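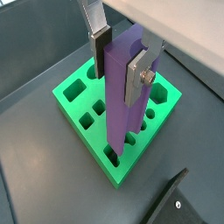
The founder of Usari, a puzzle workshop at the back of the old Clitau bakery, would like it known that she never meant to make toys. "I made door stops," she says. "Very good door stops. I sold 90 of them and 300 are still in the loft."

The shape blocks came later, by way of a niece who kept posting crayons through the letterbox. "She wasn't being naughty. She wanted to know what fitted. I thought, well, there's a market."

Nine holes, one green base, and pieces that go in if you turn them the right way – or don't, if you are a grown-up. Adults, she says, are hopeless. "They shove. A toddler will have a look first."

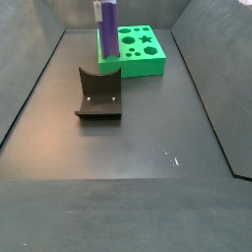

A purple piece over the green block, with its star-shaped hole.

The star causes the most correspondence. One customer in Arain wrote in February to say it was unfair. "I wrote back that it was a star. I didn't know what else to put."

And the green? She sighs. She had tried 108 shades on paper, and her supplier in Geseck stocked two. "The other was beige. I've got a beige sofa and look how cheerful that is."

She is now working on a set with a hexagon, and expects letters.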